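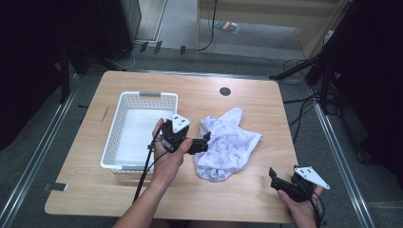 Fig. 4.1 A white plastic basket and a patterned cloth on a tabletop.

Chapter 4
What Does "Clean" Mean?

Last updated October 30, 2023

Search this book Enter keyword Go

Most of us think we know a clean house when we see one. This chapter asks you to doubt that. The word gets used for at least two different claims: that a thing looks neat, and that it carries little dirt or few germs. Sellers of soap are happy to let you mix them up, and a good many household manuals do the same.

Take the story, still repeated in Skovinbridge, that a town order of 1723 made every family wash its linen in July. Catinca Mihăilă went looking for the order and found a single line in a parish book, copied much later by someone who gave no source. It may be true. A line like that can't carry the weight that local guidebooks put on it, and it tells us nothing at all about how many families obeyed.

Modern figures deserve the same treatment. In the Runach household survey, 3000 forms were mailed and 2000 came back. Who kept the other thousand? Alina Ilie suspects that people who hate housework also hate forms about housework, and until somebody checks, the survey's cheerful results on weekly washing should be read with care. Only 39 homes were visited in person.

Cloths and towels are a useful place to start. A folded towel says "clean" to a visitor, but folding proves only that someone folded it. Looking at the one in Fig. 4.2, what could you fairly claim about when it was last washed?

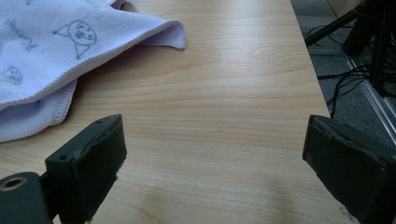

4.1 Looking Neat and Being Clean

Begin with your own kitchen. Write down five things you would call clean, and next to each one, put how you know.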